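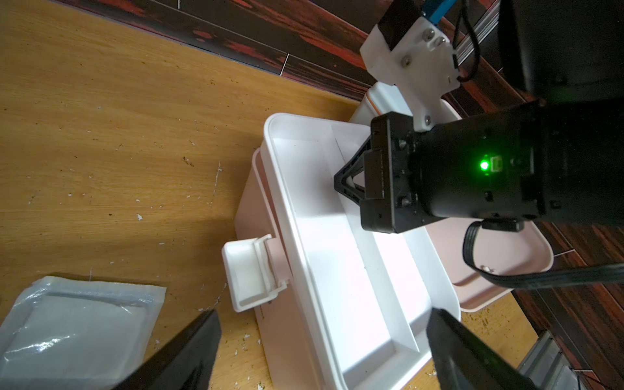 Storage box, lid off.

August 12, 2018 – by Bernardo Godinho
2 min read

Cottage safety walk-through, Stillow. I do this before every September let, and my comments are as blunt as ever!

Smoke alarm, landing: OK. Loud enough to upset the dog next door.
Stair rail: loose at the bottom again – longer screws, please.
Back gate: sticks. Lift and shove (I'll plane it).
First aid: add more small dressings.

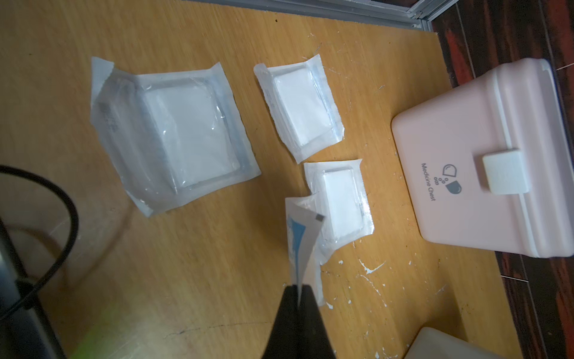

Gauze in three sizes, by the pink box.

Extinguisher: gauge in the green.
Well cover: bolted, one bolt rusty.

We use cookies. By reading on you accept them.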